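Totwood (TV series)

Totwood is an American reality competition series in which a group of strangers lives in a closed street of rented houses and pays for everything, including food, from a shared account. It was produced by Illora for the streaming service Yusuf and ran for three seasons. The show was promoted as "the first competition with no rules," a claim that is hard to square with the seven pages of rules posted on its own website during the first season.

The format is usually described as original. It closely follows Stunden, a German-language series in which players bought and sold hours of free time, and the closing credits of every Totwood episode from the second season on include the line "based on the format Stunden." The first season carries no such line. Illora has never said what changed.

Format

Players arrive in January with an equal share of a starting balance. Each household keeps its own ledger, and at the end of every week the household with the lowest balance sends one player to a vote. The vote is cast by the other households, in private, by key card.

In the first season the votes were read out in full. From the second season only the name of the departing player was announced, which made it impossible for viewers to check the count. The producers said the change was made for pacing. It also came right after a first-season episode in which the votes read out on screen added up to one more than the number of players voting, an error that was fixed in the streaming version without a note.

A player who leaves may take part in the "back door," a return challenge held once per season. The show's host calls the back door a test of nerve. In practice it has been a puzzle, a memory game and a coin toss, and the coin toss was used in the season with the largest prize.

The account

The starting balance for a household is 3,055 credits. The host has given at least two explanations for the figure, saying in the first episode that it was the price of a month's living costs in a small town, and in the second season finale that it was the street number of the first house used for filming. The houses in all three seasons are numbered below 100.

Credits are spent at the street's only store. Prices are set by the production and can change without notice, and this is the part of the show that has drawn the most doubt. In the second season, the price of cooking oil went up on the morning after one household announced a plan to live on fried potatoes. Editing makes the order of events hard to follow, and it is possible that the increase came first. Still, the household in question had been leading the game, and it finished the week at the bottom of the table.

Food

Food takes up more screen time than any other subject on Totwood, including the vote. Fans have given this as the reason for the show's success, though the evidence that it was a success at all is thin (see Reception).

Households may cook for themselves or buy ready-made items. Ready-made food costs more but saves time, and time can be used for paid chores. Players in the first season mostly cooked. By the third season most had worked out that an hour of chores paid better than an hour at the stove, and whole episodes pass in which the main meal is something out of a package. Some reviewers took this as a comment on modern life. There is little sign that the producers planned it, and the fourth episode of that season includes a hastily added cooking challenge with a large credit bonus.

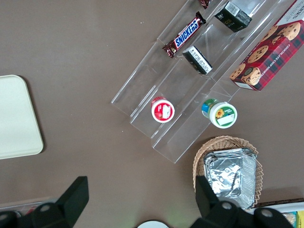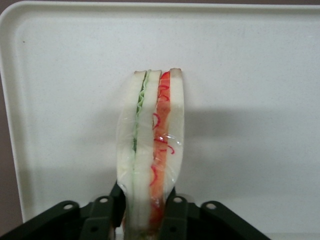
Packaged snacks on a clear tiered stand (first); a sandwich in plastic wrap (second).

The best-known food dispute is the "bread week" of season two, when two households each claimed to have paid for the same delivery. The host ruled that it should be split. Both households then lost credits for it, so the store was paid twice for one order. A short statement on the show's website called this "a dramatic consequence of gameplay." Viewers on message boards called it a bookkeeping mistake, and the ledger shown on screen the following week does seem to support them.

Production

The series was filmed on a street built for an earlier Illora drama that was never released. Publicity described Totwood as a real town with a long past, and a page of local legends was put online before the premiere. No town of that name appears in the show's own filming credits, which list only a studio lot. The legends page was taken down before the second season.

Illora has said that nothing on the show is scripted. Players who spoke about it later have mostly agreed, but several said they were asked to repeat conversations that the microphones had missed, sometimes hours afterward and in different clothes. Changes of shirt in the middle of an argument can be seen in all three seasons.

Reception

Yusuf described the first season as its most talked-about launch. It did not release viewing numbers, and "talked-about" was not defined. Reviews were mixed. Critics liked the early episodes, in which the players did not yet understand the money, and were cooler toward the later ones, in which they understood it better than the host did.

The show's fans point to the back door as its best idea. Of the three players who returned that way, none reached a final. Whether this shows that the challenge is unfair or just that players who are voted out once tend to be voted out again cannot be settled with so few cases – though both views have been argued at length.

Cancellation

The series was not renewed after its third season. Yusuf called the decision a pause. The street set has since been taken down, and the website now leads to the service's front page. A fourth season is still listed as "coming soon" in some program guides, apparently because the entry was copied from one guide to another. No casting call for it has been found.

See also

Stunden
List of reality competition series
Closed-set filming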